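JIREDTON PUBLIC LIBRARY
Board of Trustees
Minutes of the Regular Meeting, 16th January

Presiding: Sawsan Azar, Chair
Recording: Alfie Pilkington, Secretary

1. Call to order
The Chair called the meeting to order and confirmed a quorum. The minutes of the previous meeting were approved as distributed.

2. Reading room hours
The Board reviewed the request for later closing on weeknights. A survey at the front desk drew 139 replies, with nearly all in favor. Moved and seconded that the reading room stay open one further hour through the spring. Carried.

3. Food and drink policy
Staff reported that 36 items were withdrawn last year because of liquid damage. The Board agreed that drinks with secure lids may be brought into the lobby but may not be taken into the stacks or the local history room. The revised wording will be posted at both entrances.

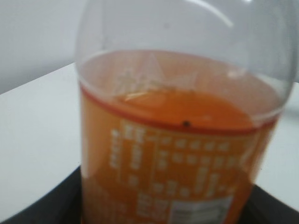 Bottled drink, partly full (item 3).

4. Roof repairs
The estimate from Gromelik came to $2,652, including gutters on the north side. Ms. Azar asked that the firm confirm in writing that the work carries a 10-year warranty. Approval was deferred until this is received.

5. Other business
Mr. Pilkington noted that the Bárány bequest of maps has been cataloged and may be consulted by appointment.

There being no further business, the meeting was adjourned.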